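## 4. Where unworn clothes wait

The earlier sections dealt with how clothing enters the home. This one deals with the period between the last time a garment is worn and the day it leaves. We call this the waiting period. It is harder to measure than purchase or donation, as neither a receipt nor a drop-off slip marks its start. Most people could say when they gave a thing away. Far fewer could say when they stopped wearing it.

### 4.1 Setting and data

The survey was sent to households in Varkton and Priston and drew 1,177 usable responses. The two towns share a county landfill and a regional bus line but differ in housing. Varkton has mostly detached homes with basements or garages. In Priston, apartments above stores make up much of the older center, and storage there tends to mean a hall closet or the space under a bed.

Respondents were asked to choose one garment that had left the household in the past year and answer a short set of questions about it: what kind of garment it was, who had worn it, where it was kept after it was last worn, and how it left. They were told to pick the item they remembered best. This favors large and expensive items, and coats are almost certainly overrepresented as a result. Socks and underwear hardly appear.

We also held follow-up interviews in 30 of the households, 15 in each town. These took place in the home, and respondents were asked to show the interviewer where clothes were kept when they were no longer in regular use. Interviews were held in December, when many households were moving winter clothing forward and had recently handled the things behind it.

### 4.2 Types of waiting

Three reasons for keeping unworn clothing came up often enough in the open answers to be coded. The first was fit. Respondents expected to gain or lose weight, or expected a younger child to grow into the item. The second was repair. The garment had a fault that somebody in the household meant to fix. The third we coded as "still good." These items fit and had nothing wrong with them, but had been replaced in daily use by something newer or better liked.

Denim was coded under all three, which made it useful for checking the coding scheme. Jeans and denim shorts were kept for fit more often than other trousers, and several respondents said that a pair with visible wear could stay in use for yard work or painting. A small number treated fading as a reason to keep the item. For dress trousers the same degree of wear was given as a reason to discard. We therefore recorded surface wear and construction details separately from the respondent's own judgment of condition (Figures 3a and 3b).

**Figure 3a.** Denim waistband with belt loop, front seam, and contrasting topstitching.

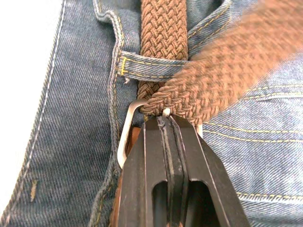
The "still good" group was the largest in both towns. It was also the group with the least certain dates. When a garment is kept for repair, people can often recall the moment the zipper broke or the lining tore. When it has been replaced by something else, the change is gradual. One Priston respondent described a sweater that "just moved down the pile" until it was no longer seen. We did not try to estimate a waiting period for items where the respondent gave no starting point, and these cases are left out of the comparison below.

Repair produced fewer cases than we expected. The items in this group were concentrated in households that owned a sewing machine, which suggests that having the means to mend something is also a reason to put it aside. Whether the mending then took place is another matter. In most of the repair cases the garment left the house with the fault still in it. Two respondents had replaced the sewing machine in the meantime.

### 4.3 Storage space

We expected households with more storage to report longer waiting periods. The survey supports this only in part. Varkton households did keep coats and children's clothing longer than Priston households, and the difference held when we looked only at families with children. For everyday trousers and shirts there was no clear difference between the towns.

The interviews offer a possible explanation. Bulky items in Varkton were moved out of the bedroom soon after they were last worn and went to the basement, where they were handled once or twice a year. Everyday items stayed in the same dresser as the clothing still in use, and this was true in both towns. A drawer fills at about the same rate in a house as in an apartment. When it no longer closed, something had to be taken out, and what was taken out was usually given away within the season.

Belts, scarves, and other accessories followed a different pattern. They were seldom sorted on their own account and tended to leave with the garment they had last been used with. In the survey, accessories were not offered as a category, and we know of them only from the comment field and the interviews. Staff at the Zaugg store in Priston confirmed that belts often arrive still threaded through the loops. The store prices the two together unless the belt is leather and in fair shape.

**Figure 3b.** Denim shorts laid back side up, with a brown leather belt and metal buckle.
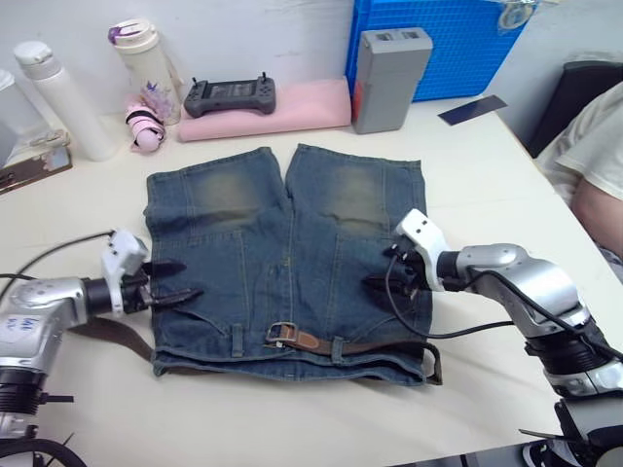 ### 4.4 How items left

The main routes were donation to a store, the curbside textile bin run by Nurkus, handing on to family or friends, and household trash. Donation was the most common route in both towns. The textile bin was used more in Varkton, where it is collected with the other curbside bins. Priston residents have to carry bags to a shared container behind the library, and 9 of the 15 households interviewed there had never used it.

Handing on was underreported in the survey compared with the interviews. Several respondents who had ticked "donated" turned out in conversation to have given the item to a sister or a neighbor, and did not see the two as different. The wording of this question should be changed in any later round.

The length of the waiting period had little bearing on the route. Items kept for a long time were somewhat more likely to go in the trash, mainly because of moth damage, mildew, or elastic that had given out. These losses were limited to basements and garages. We return to them in Section 5, where the resale value of stored clothing is compared with that of clothing given away soon after last use.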